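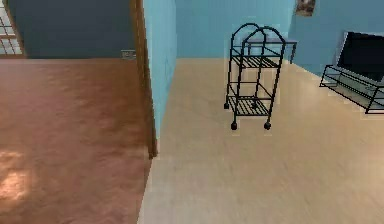
Trying Out Grippers in a Make-Believe House Before You Spend a Dime

Search tips... Go

Posted 11/14/20 by Tamsin Ashby in Workshop

Ever since I wrote up my bench arm in August I've been getting letters asking which gripper to buy, and I keep giving the same unhelpful answer: it depends what you want it to pick up! So let me give you a better one, even if it takes me a while to get there. You can try out a whole drawer full of grippers on the computer, in a pretend house with pretend furniture, and learn most of what you need to know with a cup of tea in your hand. My nephew Keegan Waaka got me started, and he set up the first rooms for me. I've been moving the arm and the camera around in them ever since.

These tips come out of one long notebook (362 lines so far, and my handwriting does not improve toward the end).

1. Pick your rooms before you pick your gripper

I did this backward. I fell in love with a three-finger hand, and then I went looking for things it could hold. Start with the rooms instead. You want a place with more than one kind of floor if your arm is going to ride on a base, and a doorway or two, and some furniture with awkward shapes. A rolling cart with slatted shelves is a wonderful thing to have in a practice house. The slats are thin and dark and there's daylight between them, and a camera that measures distance can look straight through and tell the arm there's no shelf there at all. If two cameras seem equally good to you, point them both at something slatted and see if you still think so.

Glass is the other one. Shelves you can see through, shiny TV screens, that sort of thing. Put them in early, while you're still in a good mood.

2. Give every gripper the same job

It's so tempting to let each one do what it's good at, and then of course they all look marvelous. Choose one plain job and stick to it. Mine is lifting a bottle off a table and setting it back down in the same place. I gave the two-finger gripper 100 tries and the suction cup 100 tries, with the bottle put back at the start of each one and the arm coming from the same side. Angus Brunton thinks I should have mixed up the sides, and he's probably right, but then I'd have needed a second notebook.

Put the bottle somewhere mean. Out in the middle of the table, every gripper I own does nicely. Stand it near the back edge with a wall behind and you'll find out how much room those fingers need to open. The two-finger one opens to 64 millimeters, and I had forgotten that the knuckles stick out a good bit wider than that. It knocked the wall over and over before I thought to turn it sideways. The suction cup had no trouble with the wall, but it slid on the narrow neck, so I had to bring it in lower down.

Leave the rest of the table bare for the first round. You can add clutter later, one piece at a time, and then you know which piece caused the trouble. 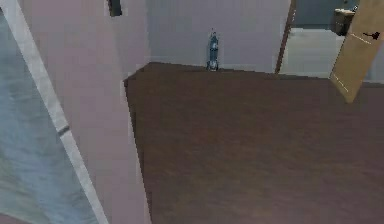

3. Watch out for things the same color as what's behind them

A blue bottle in front of a pale wall is fairly kind to a camera. The same bottle in front of something blue is not kind at all, and see-through bottles are worse again. When I was comparing cameras I changed the color of the wall and left everything else alone. It's a two-minute job on the computer and would be a weekend with a roller and drop cloths at my house. Write down which wall you used! I have a whole page of results I can't use because I didn't.

4. Put the camera up high, then put it down low

From up near the ceiling you see the whole floor, and it's lovely for planning where the base should roll. It's not much use for seeing under things. I keep one high camera for finding my way and one on the wrist for the last few inches. Aroha Mudgway gets by with only the wrist one, and she's very patient with it, backing the arm up to have another look whenever it gets lost.

Partitions and half walls are a good test for where you've put the high one. Slide the camera along until the wall hides part of the sofa, and then ask the controller to plan a path past it. The first controller I tried (the free one that came with the Flement arm) simply acted as if the hidden part wasn't there. The second one, the Espinoza, went wide around the corner every time, which is slower, but I know which one I'd let near my good lamp.

5. Finish with the fiddly things

Once the bottle is going well, move on to something flat on a chair seat. It's the hardest thing I've asked any of them to do. Fingers can't get under a flat thing, and the spindles on a chair back get in the way of the arm from one whole side, so you have to think about which direction you're coming from. Something round on top of a nightstand is nearly as bad, for the opposite reason.
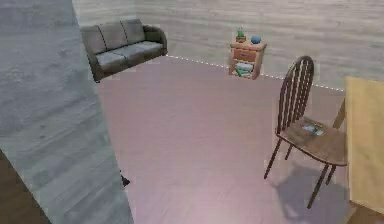
Suction wins on flat things, in my notebook anyway, and soft fingertips win on round ones. If you can only buy one, I'd get the two-finger gripper with the soft tips and learn to slide flat things over to the edge of the seat, so one finger can go underneath. It takes some practice. Go slowly, and turn the grip strength down further than you think you should, then bring it up a little at a time until things stop slipping.

And do save a copy of your rooms before you start changing them. I keep mine in a folder called Stistcombe, after the street I grew up on, and whenever I've made a mess of the furniture I open a fresh one and start over.

Related tips
Keeping cables out of an arm's elbow
Soft fingertips from leftover shelf liner
Paora Faulkner's way of labeling small screws
A first look at the Workuvstead wrist camera
How to clamp a bench arm without denting the bench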